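From: Iason Konstantinidis
To: docs-and-broadcast list
Subject: Re: [docs-list] Ploltau film -- which channel, which cut??

Quick one, I'm between trains.

> Does anyone know if the Ploltau documentary is really
> going out in four parts? The listing I saw had it as a
> single film, and the channel's page says nothing at all.
> Also is it the same version that played at Flakemitz in
> October? Somebody told me the river episode was dropped
> because the town council complained. I'd like to know
> before I tell my students to watch it.
> -- R. Amaral

Four parts, yes. Or it was on Thursday when I last spoke to the production office. 42 minutes each except the third, which is 41. Don't ask me why. The single film in the listing is the festival version, 122 minutes, and that's the one they showed at Flakemitz. Different edit, different music, and the narrator is gone completely. I liked it better. Others on this list didn't, see the thread from before.

The river episode is NOT dropped. It moved from second to last. The council did write a letter, I've read it, and it's mostly about the mayor's interview and how short it is. Nobody asked for anything to be pulled. The director added one title card and left the rest alone, so I wish people would stop calling it censorship -- it's a title card.
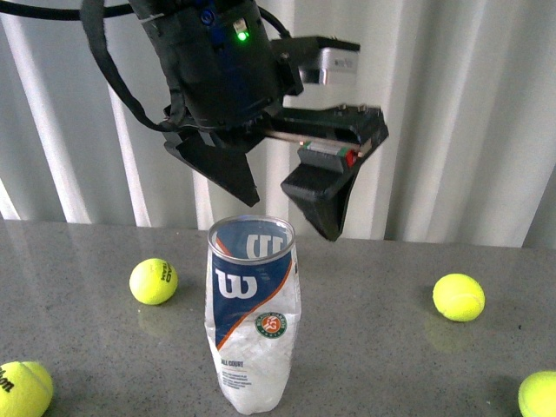 What bothers me more is the subtitles. In the festival cut the old ferry pilot gets his whole speech translated, jokes and all. In the TV version he gets maybe one line in three. Same with the two sisters at the market. If your students don't have the language they are going to come away thinking these people barely talk, and they never shut up, thats the whole charm of it. I complained. Was told the broadcaster has a house style on reading speed. Fine, but then hold the shot longer.

Also the archive footage in part one. Somebody asked off list if it's really from Ploltau. Most of it is. The flood shots are from further downriver and the credits do say so, but very fast and very small. Worth pausing if you teach with it.

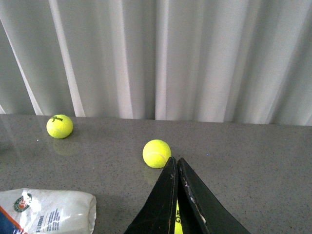 Tennis balls on the countertop, curtain behind.

Air time: I have 9 in the evening for part one, but the channel has moved it once allready so check the day before. No word on streaming. Sasport has the overseas rights and they don't answer email, at least not mine. If anybody has a phone number for a living person there please send it to me privately.

Amaral, if you want the festival cut for class I can ask the director. She's usually ok with schools as long as it doesn't get passed around. Tell me how many screenings and when.

Train's here, more tonight if I get a connection

Iason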